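Arquitectura y Mantenimiento de Equipos
Unidad 4. Jerarquía de memoria y organización física de la placa base
Apuntes de clase, versión de enero

4.1 Motivación

El tiempo de acceso a la memoria principal es muy superior al periodo de reloj del procesador. Si cada instrucción tuviera que esperar a la memoria, el procesador quedaría detenido la mayor parte del tiempo. La jerarquía de memoria reduce el acceso medio apoyándose en dos propiedades de los programas: localidad temporal y localidad espacial.

4.2 Tiempo medio de acceso

Para un solo nivel de caché:

T = Ta + F × P

donde Ta es el tiempo de acierto, F la tasa de fallos y P la penalización por fallo, todos los tiempos en ciclos.

Ejercicio resuelto. Un programa realiza 2.000 accesos, de los cuales 86 producen fallo. La penalización es de 400 ciclos y el tiempo de acierto, de 13 ciclos.

F = 86 / 2.000 = 0,043
T = 13 + 0,043 × 400 = 30,2 ciclos

Obsérvese que la penalización aporta 17,2 ciclos, más de la mitad del total.

4.3 Disposición en la placa

Las pistas entre el zócalo y los módulos de memoria deben ser cortas y de longitud igualada. Por ello las ranuras DIMM se sitúan junto al zócalo. En placas preparadas para más de un procesador, la serigrafía suele indicar a qué procesador pertenece cada ranura.

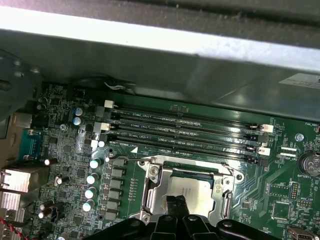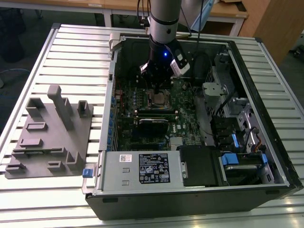
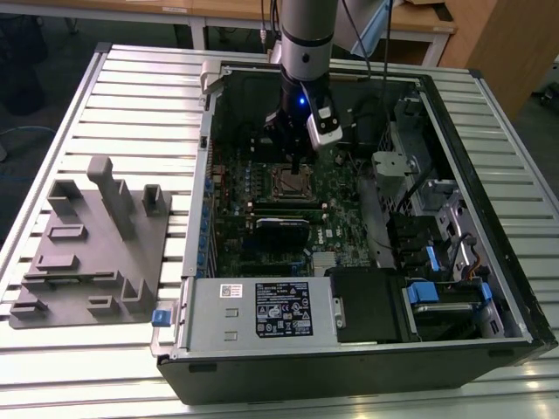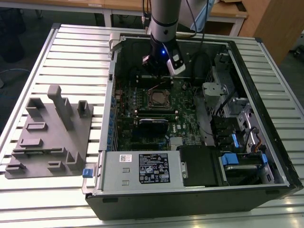

Figura 4.1. Placa base de un equipo de sobremesa. En la primera imagen, ranuras DIMM vacías con su rótulo; en las tres restantes, zona del zócalo y tarjeta gráfica.

4.4 Canales y orden de ocupación

Cada canal transfiere 64 bits de datos por operación en DDR3 y DDR4. Con dos canales ocupados de forma simétrica, el ancho de banda teórico se duplica; la latencia de un acceso aislado no mejora. La numeración de las ranuras no siempre coincide con su orden físico, por lo que debe consultarse el manual de la placa antes de instalar módulos.

4.5 Acceso no uniforme (NUMA)

Cuando el controlador está integrado en cada procesador, la memoria conectada a otro procesador se alcanza a través del enlace entre ambos. El acceso remoto tiene mayor latencia que el local. El sistema operativo intenta asignar las páginas en el nodo donde se ejecuta el hilo que las usa.

4.6 Ejercicios propuestos

1. Repita el cálculo de 4.2 con la mitad de fallos.
2. Obtenga la expresión de T para dos niveles de caché.
3. Explique por qué recorrer por columnas una matriz almacenada por filas aumenta la tasa de fallos.

Entrega a través de la plataforma Disora, en un único archivo PDF.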